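Notes from the open day at Ornulby, posted as I get through my notebook. I run a small packing line, eight people, mixed consumer goods. I went to find out whether arm-based item handling is worth a second look for us.

Format: short welcome, one demo table, then you could stay and ask questions. No slides, no lunch. I have sat through enough slides this year.

Auður Hedegaard did the welcome. She runs the lab side. Her main point was that they would let the table stay untidy and would not rehearse the items. I wrote that down because it is the opposite of what Jakeo did when they had us over.

The task, as stated by Esben Thorlacius: small unrelated items on a table, two-finger gripper, items go into open divided boxes. One arm, one camera at the wrist for the close work. No fixtures and no marked pick positions.

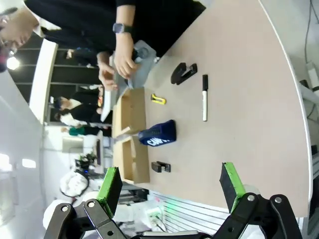 Cycle time first, since that is what my boss will ask. Esben quoted a median of 8 seconds per pick for rigid items under 700 grams. He would not give a figure for soft goods. He said the spread is too wide for a median to mean much, and I was happier with that than I would have been with a number.

The log for the previous week had 549 attempted picks in it. He scrolled through it on request. Failures are tagged by cause: no grasp found, slipped on lift, wrong compartment, operator stop. "Slipped on lift" was the longest column by a good margin.

Question from Libor Zelenák, who does maintenance at Utano: how long do the finger pads last? Answer: they swap them on a schedule, before they look worn, because grip drops off earlier than the eye can tell. Libor asked for the interval in picks instead of weeks. They are going to send it to him. I asked to be copied in.

Follow-up from me on calibration. The wrist camera gets checked against a printed target every morning. If the error is over their limit, the day starts with a recalibration. If someone bumps the wrist, same thing. They said this happens more often than they would like during visits.

Pouches and bags. A fabric pouch has no fixed shape, so the planner aims for the thickest fold it can find and accepts a poor angle. Lettering on the cloth helps a little, as contrast. Thin clear plastic is the worst case. The depth reading goes through it or bounces off it, and you get a hole in the data where the bag ought to be.

We pack a lot of thin clear plastic.

Thin objects lying flat (markers, small knives) are a separate problem. The fingertips have to come down close to the table without touching it. They run those slower and stop on contact force. Skarphéðinn Damgaard, who wrote that part of the controller, said the table height is measured at several points and he still doesn't trust it near the edges.

Then boxes, and this was the part I had driven out for. Our own trouble has always been with packaging more than product. Cartons arrive flat, get folded by hand, and no two end up quite the same.

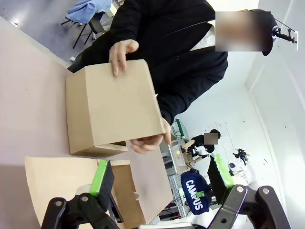 I asked Brynhildur Damgaard how much of the carton work is automated at their end. None of it, she said, and there is no plan to start this year. Lids are a two-handed job: in the one pictured, someone in a black cap has one hand on the top edge of the cardboard and the other underneath the opposite edge, right in front of the gripper. A single arm with two fingers can hold a panel but has nothing left to steady it with. She thinks two arms could do it on a good carton. On a carton with a torn edge she would not bet on it.

She also said the flaps bother the planner even when nobody wants them moved. A raised flap is an obstacle, and a flap that springs up after the path is planned is a worse one. Their fix is to replan before each approach. It costs time, and it is included in the quoted cycle figure. I checked.

Price. They don't sell the cell. Grímsdóttir would do the integration, and their quote depends on guarding, conveyor height and who owns the software updates. I have asked for a quote with the updates as a separate line.

For our line as it runs now: rigid items yes, on one shift, with a person folding cartons upstream. Bagged items no. That covers less than half of what we ship, so the case depends on whether we can sort the rigid stuff out ahead of the cell without adding a station.

Next step is sending them a crate of our own products. Esben agreed to run it and return the log with the cause tags left in. I'm putting in the awkward ones, including the blister packs with the bent corners.

Will add to this thread when the log comes back.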